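Bramuvix Polling Station Kit

Product range: Elections and local government
Supplied by: Flenadier, Andside depot

The Bramuvix kit contains the furniture and signage required to open a single polling station in a hall, school or temporary cabin. It is packed in two wheeled cases and can be set up by two people without tools.

Contents

Four voting booths with folding legs, one at wheelchair height
One ballot box, 47 litres, with numbered seal points
Presiding officer's desk screen
Tactile voting device and large-print notice holder
Directional signs, indoor and outdoor
Spare seals, pencils and cord

Booth dividers are 16 mm board with a wipe-clean face. Each booth weighs 17 kg with legs attached. The ballot box slot has a sliding cover, which takes a seal at close of poll. Boxes nest when the lids are removed.

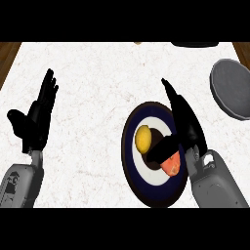 White marble tabletop, simulated view

Hire and purchase

Kits may be bought outright or hired per poll. Hire covers delivery, collection and replacement of used seals. Orders for by-elections need 72 hours' notice; orders for scheduled council and parish elections should be placed by December. Collection takes place on the Tuesday after polling unless a recount has been requested.

Compatibility

Signs fit the Macapagal post system and most standard A-frames. Older Macapagal posts with a round base need the adaptor sleeve, sold separately. Ballot boxes from the previous Bramuvix range accept the current seals but not the current lids.

Returning officers requiring a quotation for more than one district should write to Rowena Navarro, elections desk, Flenadier, stating the number of stations and the delivery address for each.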